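# Sorting and Building with Toy Bricks at a Desk

Student project report, Skulthorpe group, Saturday, June 30, 2018
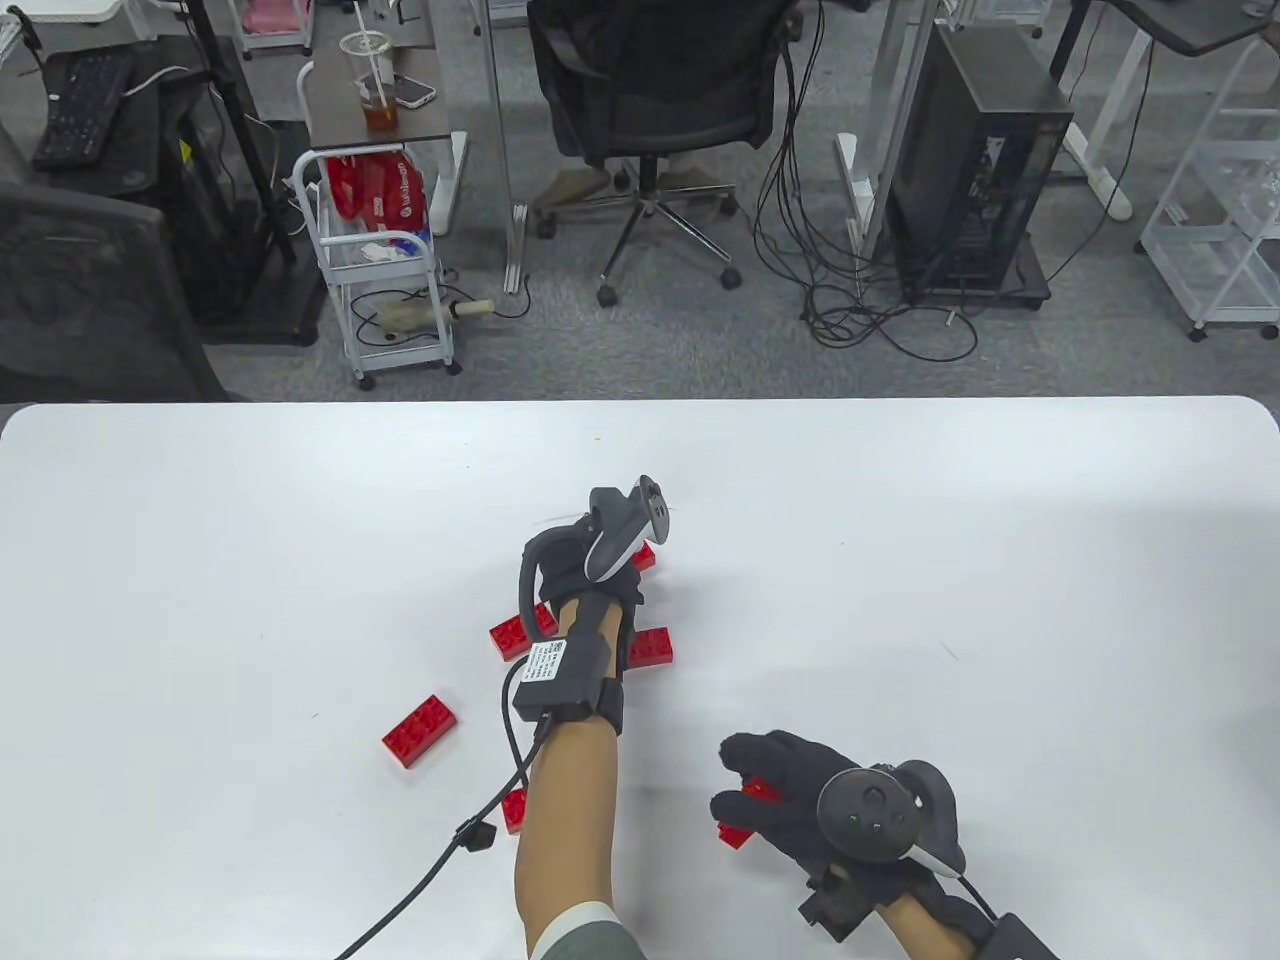
*Figure 1. Red bricks on the white table, one of them held in the right hand.*

Our project asks how the colour and placing of bricks change the speed of a simple building task. We used a plain white table, so the red bricks are easy to find. For each trial the bricks were spread by hand and then joined into a short wall.

We made 12 trials with each layout, and one trial took about 30 seconds. Bricks lying on their side were slower to pick up – the fingers must first turn them. The smallest bricks were often covered by the hand, and we lost time looking for them.

In August we will repeat the work with grey bricks on the same table.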